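August 12, 2021

The fascia board at 1025 Trileck Road came down in May and has not been replaced. I have been past several times since then to take measurements, and I now have enough to write up, with the usual gaps.

For anyone who does not know the building, it is the two-storey brick unit on the corner with Bromuda Lane, most recently a phone repair shop and before that Simanjuntak, the café. The plastic fascia carried the phone shop's name. Behind it was a second fascia, painted ply, with the café's name in red. Behind that is the part of interest: a run of glazed tile, nine courses deep, dark green with a cream border, and a set of iron fixings that have nothing to do with either business.

The received story is that the place was built as a dairy. It is in the town trail leaflet and has been repeated on the display board in the library. I have repeated it myself on this blog, in the post on shop tiling, and I now think it is wrong. Tiled fronts do get used as evidence for dairies, but butchers, fishmongers and provision dealers all bought from the same catalogues. A plain green field with a cream border tells you when somebody had money to spend, and very little about what they sold.

The fixings are more use. There are two rows of cast brackets set into the mortar above the shopfront, the upper row slightly proud of the lower. Each bracket has a slot in the top and a drilled hole in the face. A sign does not need that arrangement. A blind box would need one row of heavier brackets and an opening for the pull. Two offset rows with slots is what you would put up for rails, and the obvious use for rails outside a shop is hanging goods. That points to a butcher or a poulterer, or possibly an ironmonger, who would have hung buckets and tin baths from it.

Roscoe Ostrowski lent me his set of street directories, which saved me the trip to the county office. The entries for this stretch of Trileck Road are awkward to use because the road was renumbered at least once, and the directories give no warning of it. I had to fix the sequence by working outwards from the chapel and the public house, neither of which has moved. Once that is done, the corner unit appears first as "Sorkatden, ironmonger & lamp dealer", then as Sorkatden & Son, then as Sorkatden Electrical. No dairy is listed on the corner at any point. There was a dairy on the road, four doors down, on the site of what is now the dentist's car park. I think somebody, some time ago, counted doors using the later numbers on an earlier directory.
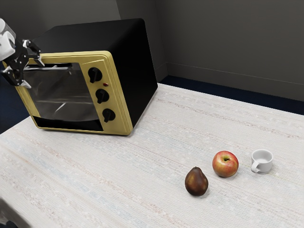 Toaster oven with a yellow front and black knobs.

The electrical years are the ones people can remember. Pei-shan Tang grew up on Bromuda Lane and was sent to Sorkatden's for fuses, lamp bulbs and, on one occasion, a kettle element, which was the wrong one and had to be exchanged. Her recollection of the interior is that the counter ran along the left wall with small drawers behind it, that larger appliances stood in the window on stepped shelving, and that the repair bench was at the back under a skylight. I was doubtful about the skylight, as there is none visible from the lane now. It is on the old drainage plan, though, drawn as a rectangle with a diagonal cross and the word "light", and the patch in the roof felt is the right size and in the right place.

The stepped shelving also leaves a trace. If you stand close to the side window and look at the inner face of the brick pier, there are blocked mortices at regular heights. I could only see these after the phone shop's slatwall panels were taken out. The letting agent, Tài Kiều, was good enough to let me in for half an hour with a tape and a torch, on condition that I kept off the cellar steps, and I did keep off them.

Internal measurements, for those who keep records of this kind of thing. The shop floor is 8 metres from the threshold to the partition. The rear room is 4 metres deep, not counting the lean-to. The frontage narrows slightly towards the lane, as do most of the corner plots on that side, the lane being older than the road. The partition is lath and plaster up to head height and later board above it, which suggests that it began as a half-height screen with glass over. There is a scar in the floorboards where the counter ended, with a brass strip still screwed down along part of it. 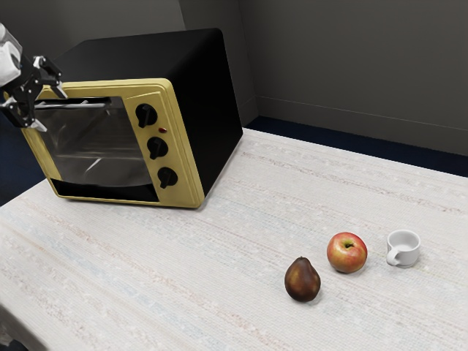 I lifted nothing and moved nothing, so the sequence of floors is a guess. There is vinyl on hardboard on what sounds like pine boards. At the edge of the hatch you can see the ends of the boards, and they are wide, of an uneven width, and nailed through the face. I would expect narrower boards in a purpose-built shop of the date usually given for this terrace. Either the builder reused old stock or the corner unit is earlier than its neighbours and was refaced to match. The brick bond does change at the party wall, which favours the second reading, but I would want to see the roof timbers before putting that in print anywhere more formal than this.

A word on the tile itself, as I have had two emails asking whether it can be saved. Most of it is sound. The damage is concentrated at the corners, where the ply fascia was fixed by plugging straight through the glaze, and along the bottom course, where water has got behind and lifted the cream border. The bed is a hard cement mortar. Taking tiles off that kind of bed in one piece is slow and usually fails, so the sensible course is to leave them where they are, rake out and repoint the open joints, and keep any new sign off the face by hanging it from the existing brackets. The brackets are rusted on the surface but I could not find one that moved.

Whether that happens depends on the new tenant. The application in the window is for a change of use to a takeaway with an extract duct to the rear. Nothing in it mentions the front. The drawing shows the fascia zone as a blank rectangle annotated "new signage, details to follow", and in my experience the details follow after the sign is up. I have written to the planning office with a copy of the bracket survey and asked for a condition on fixings. Inês Aguiar, whose drawings of the market arcade some of you will have seen, has offered to draw the elevation at a proper scale so that there is something better on file than my sketch.

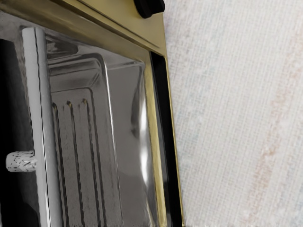
Some corrections to earlier posts follow from all this.

In the post on shop tiling I gave the corner unit as a dairy, on the strength of the leaflet. Read ironmonger.

In the post on Bromuda Lane I said that the bricked-up opening on the lane side was a milk hatch. It is too high and too narrow. It has a stone sill worn in the middle, and I now think it was for paraffin, which an ironmonger and lamp dealer would have sold by measure and would have wanted to keep off the shop floor. The iron ring beside it, which I described as being for a pony, may well be for a pony. I have no better suggestion.

In the same post I gave the spelling as "Sorkaden". The directories have a t in it and so does the bill-head that Shu-fen Ng has since shown me, found in the back of a framed print. The bill is for a gas mantle, a pound of wire nails and the re-handling of a spade. It has no year on it, only a day and a month, but the telephone number is short enough to put it before the exchange was enlarged.

The leaflet is due to be reprinted. I have sent in the directory references and a paragraph of replacement text, and was told it would be looked at. The library board is a separate matter, with a separate person responsible for it, and I have not yet found out who that is.

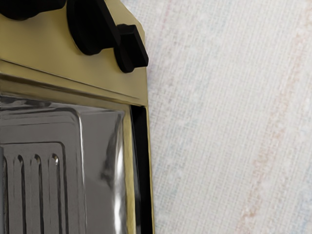
Two things are still outstanding. The first is the date of the change from Sorkatden & Son to Sorkatden Electrical. Roscoe's set has a gap at exactly this point. If anybody has a directory from the missing years, or a local paper with an advertisement in it, I would only need a clear copy of the page. The second is the cellar. The drainage plan shows a second flight of steps going up to the lane, directly below the bricked-up opening, and if they are still there they would settle the paraffin question one way or the other. Mr Kiều says the steps on the shop side will be made safe before the fit-out begins – he could not say when – and that I may ask again then.

The bracket survey is a single sheet, hand drawn, with dimensions to the nearest five millimetres. Leave a comment if you want a copy. I would also like to hear from anybody who remembers what was painted on the lane-side gable before it was rendered. Pei-shan says it was a lamp with rays coming out of it, and her brother says it was a bicycle.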